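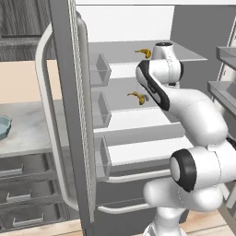

Fridge door open, kitchen view

Chisholm Odor Catcher, 2-pack

I made these after one too many onions went soft at the back of my own fridge. Each Chisholm is a little pouch of charcoal you tuck on a shelf and forget – no perfume, no gel, no batteries. One pouch lasts up to 2 months, then you toss the filling in the garden and keep the cover.

My friend Nathalie Doucette keeps hers next to the blue cheese, which is a tougher test than anything I came up with! 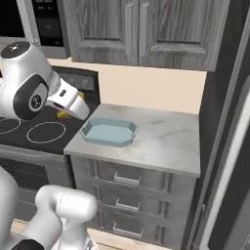
The cover is plain unbleached cotton and goes through the wash on cold (take the charcoal out first, please, I've done it the other way). Refills come in the same size, so there's nothing to measure.

Orders in by noon Tuesday go out that afternoon. We've mailed 4000 of these from Flavonton so far and I still fold every box myself. Questions? Write to me – Aaliyah Grewal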